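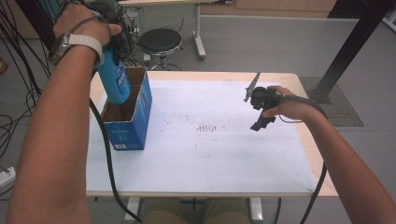 *Spray bottle, going into the blue box.*

I keep reading that one box per room fixes the cleaning supplies problem. Aino Pesonen swears by it. I have my doubts, but I had a cardboard box with the flaps off, so fine, I'm trying it through May.

My main gripe is that a box hides things. I once bought the same Pridine glass cleaner 4 times that way.

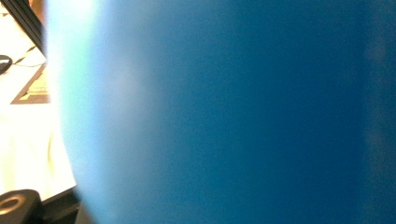 *Blue, from very close up.*

Also, cardboard and leaky nozzles? We'll see. The Rallaris caddy costs 41 dollars, and I'm not convinced by that one either.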